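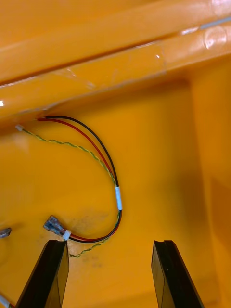 Tamer Nassar
April 10, 2022

Crime reporting, class notes. Covering a shooting or stabbing on the first day

First call goes to the station, second to the hospital. Get rank and full name of whoever talks to you. "Police sources" alone wont get past the desk.

Charged, arrested, questioned — three different things. Check which one before you type it.

Attribution. Every claim about who did what needs a source in the same sentence. "Allegedly" is no substitute, still have to say who alleges it.

Practice case, the Brutlow market stabbing. Victim 46, suspect 19. Two versions went out that night. Lirton desk ran the suspects name before any charge, pulled it 55 minutes later. Read both, mark every line with no source.

Names of the dead: wait for family to be told. Ask the officer directly, write down the time you asked.

Neighbors. Fine for what they saw or heard. Motive, no. Leanne Sugden's piece from August handles this well, see paragraph 2.

Condition words — use the hospitals own. "Critical" and "serious" arent the same, dont swap them for varitey.

For next time: rewrite the Brutlow intro, one sentence, bring on paper. Anas and Ziad still owe me the court listing exercise.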